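Film Societies and Community Screenings — Help Forum
Rights, licences and programming

Lead actor replaced after we announced the title: do we have to reissue our publicity?

Posted by Baiba Mockus

I act as programme secretary to the Foltwood Film Society, which has a seated capacity of 200 and shows one new release each month in its winter and spring season. Our members' brochure for the coming season has been printed and posted. It contains a half-page notice for "Cokano", the remake of the older thriller of the same name, and names the actor who was at that time attached to the leading part.

The distributor, Toralstead, has since written to all booked venues to state that the actor has left the production by agreement, that a replacement will be confirmed in due course, and that the release will move. No new release date was given. The letter is dated 24th May and is signed by the bookings department as a whole, so I have no single person to whom I may reply.

I should be grateful for guidance on the following matters.

First, whether the society is obliged to correct a printed brochure which was accurate when it went to press, or whether a notice on the website and at the door will suffice.

Secondly, whether members who bought a single ticket for this title, as opposed to a season ticket, are entitled to their money back on the ground that the person they wished to see will not appear.

Thirdly, whether we may keep our booking with Toralstead open while we place another film in the same slot. Our booking form says only that a title is "subject to availability", and I can find no clause that deals with a change of cast.

I have read the pinned guidance on cancelled films, but it deals with titles withdrawn after completion. In our case filming has not begun.

Answers

Posted by Nigel Haworth

You do not need to do anything. Cast changes happen all the time and people understand. We had one some years ago and did not receive a single letter.

I would add that it was unwise to advertise a film that has not been shot. Our society does not print a title until the distributor has confirmed a delivery date in writing, and I would urge others to adopt the same rule.

Posted by Ilona Kocsis

I must respectfully differ from the reply above on the first point, although I agree with the second. I have handled bookings for a mixed-use arts venue for several seasons, and the matter deserves a little more care. I shall take it in stages.

1. Correct what can be corrected at once. The website listing, the e-mail bulletin and any poster not yet displayed should have the former actor's name removed. You need not put another in its place. "Casting to be confirmed" is sufficient, and it is better than repeating a name from the trade press which may change again.

2. Deal with the printed brochure by means of a slip. There is no need to reprint. A short printed slip, placed inside the remaining copies and handed out at the next two screenings, is the usual practice. It should give the title, state that the announced actor is no longer taking part, and state that the release date has moved. It should not speculate on the reasons.

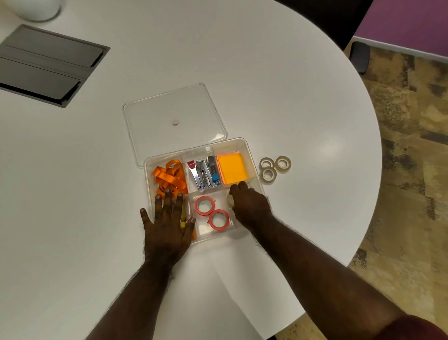

3. Treat the date and the cast as separate questions. Most venue terms, and I expect yours, reserve the right to change the advertised cast. Few of them allow a venue to hold a customer's money for a screening with no date. Single-ticket holders should therefore be offered a refund or a transfer to another title on account of the postponement. You will then find that the question of the actor seldom needs to be decided. Season-ticket holders have paid for a number of films and should be content with a substitute, provided that your terms say so.

4. Write to Toralstead promptly. Ask them to confirm in writing that the booking is released for the original date without charge, and that your place in the order of venues is kept for the new one. These are two requests and both need an answer. If the bookings department does not reply, write again to the same address and quote your booking reference in the heading. Please do not telephone and rely upon what is said.

5. Fill the slot. A title already on general release is safest. We once replaced a postponed picture with "Tsuji", a modest drama which had been out since March, and the attendance was respectable.

I would also suggest that the brochure carry a standing line in future, in the same size of type as the listings: "Cast and dates are as announced by the distributor at the time of printing and may change." It will not remove every complaint, but it gives the person at the door something to point to. 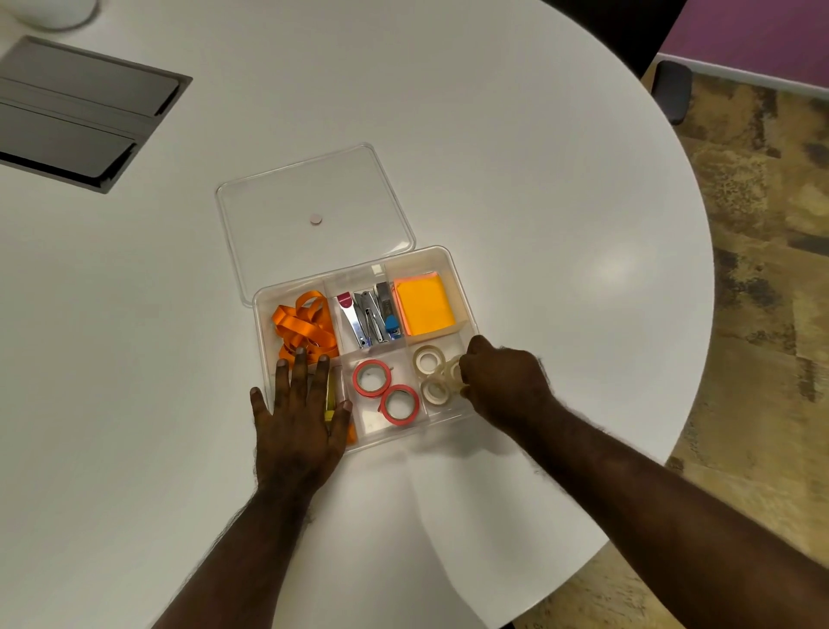

Does a refund have to include the booking fee?

Where the screening has been postponed with no new date, the booking fee should be returned with the ticket price, unless your published terms clearly state that it is kept in all cases. Check the wording that was in force on the day of sale, as later versions do not apply to earlier purchases.

Posted by Yuto Takeda

I can confirm the fourth stage of Ms Kocsis's reply from our own dealings. We received the same letter, wrote to the bookings department, and had a written release for the original date 6 working days later. The reply did not mention our place in the order of venues, and we have had to ask for that a second time.

One small matter that has not been raised. If your society received artwork for the film — posters, stills for the website, or the short teaser — please check whether the former actor's likeness appears in it. The letter we received asked venues to stop using the first set of artwork and to wait for a replacement set. It was in the last paragraph and was easily missed. Kazue Nagano, who prepares our displays, had already put a poster up in the foyer and has now taken it down.

Posted by Baiba Mockus

I am obliged to all who replied. The paragraph on artwork is in our letter also, and I had overlooked it. The website listing has been amended and the wording of the slip is with our chair for approval. I shall write to Toralstead on both points and will report here when an answer is received.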